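**FOR RELEASE 9 Sep 2018**

**Bundstead's corner shop snack swap is coming back, and this time it has a proper room**

Hi everyone! I run the Gokovham Snack Swap, and I write these releases myself at my kitchen counter, so please forgive me if this one wanders a bit. The short version for busy editors: the swap is back in Bundstead for a second season, it's free to get in, and we've moved into the old seed store on Porkine Street. If that's all you have room for, print that and I'll be thrilled.

The longer version goes like this. I grew up stopping at a corner shop on the way home from school, and I still think the fastest way to learn about a place is to walk into its smallest grocery and look at the chips. Shrimp ones, seaweed ones, ones that taste like a Sunday roast. Last February I asked a few people in town to bring a bag of something they ate as a kid and trade it for a bag of something they'd never tried. I put up one card in the laundromat window and set out 26 chairs, which felt wildly hopeful, and we ended up with people sitting on the radiators.

We kept going after that, one evening a month until the summer break. By the last one we had swapped 920 bags (we keep a tally on the back of the door, and yes, I added it up twice). People brought plantain chips, rice crackers, spicy peas, pork rinds, and a kind of licorice that I'm still mad about. A lot of them stayed long after the trading was finished, which was the part I hadn't planned for and ended up liking best — somebody would open a bag, pass it down the row, and suddenly you'd be hearing all about a ferry terminal vending machine on the other side of the world.

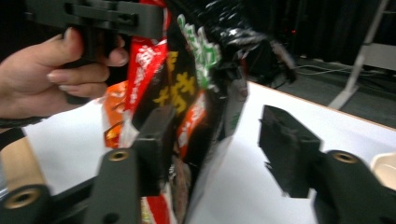

*Snack bags in red, black, orange, green and yellow.*

So what's new this season? First, the room. The seed store has a real kitchen, a ramp at the front door, and enough plugs that we can have the kettle and the lights on together. We'll be there once a month through the winter, doors at 4 and swapping until everyone drifts home.

Second, we have a sponsor! Qaisi, the family grocery on the market square, is filling a starter shelf for us every month. If you turn up with nothing in your bag you can take one thing from the shelf and join in like everybody else. I know money is tight for plenty of households right now and I never want the price of a fancy import to keep anyone at home. Qaisi is also lending us its label printer, so every snack on the tables will get a sticker in English with the main ingredients on it. Please do still check the original packaging if you have an allergy, and ask us if you can't read it. We'll find someone who can.

Third, there's going to be a map. It's a big paper one that will hang along the back wall, and when you bring something, you get to stick a pin where it came from and write a line or two about it. I'd love to see it completely full by spring.

A few house rules, which are mostly the same as before:

- Sealed bags and boxes only, please, and nothing past its date.
- Homemade food is wonderful but we can't swap it, so save it for your neighbors.
- The limit is 2 swaps each in the first hour, so that latecomers get a decent choice.
- Nuts go on the table by the window and stay there.
- Kids are very welcome and are usually the bravest tasters in the building.

I've been asked whether we'll ever charge for this, or turn it into a market with stalls. I don't want to! There are already good places to buy snacks in Gokovham and Bundstead, and the fun of this is that you can't pick your way to the thing you already like. You hand over your bag, you get someone else's, and sometimes it's fish-flavored. I've changed my mind about a lot of foods that way (not the licorice).

If you're a reporter or you write a local newsletter, you're welcome at any of the evenings. You don't need a pass, but do bring something to trade. I'm happy to talk before the doors open, and once swapping starts I'll be mostly useless to you because I'll be on the kettle.

**About the Gokovham Snack Swap**

We're a small, free, monthly get-together for people who like trying food from somewhere else. We meet in the old seed store, Porkine Street, Bundstead. Dates for the season are posted in the window at Qaisi and on the seed store door, and the starter shelf opens with the doors.

**ENDS**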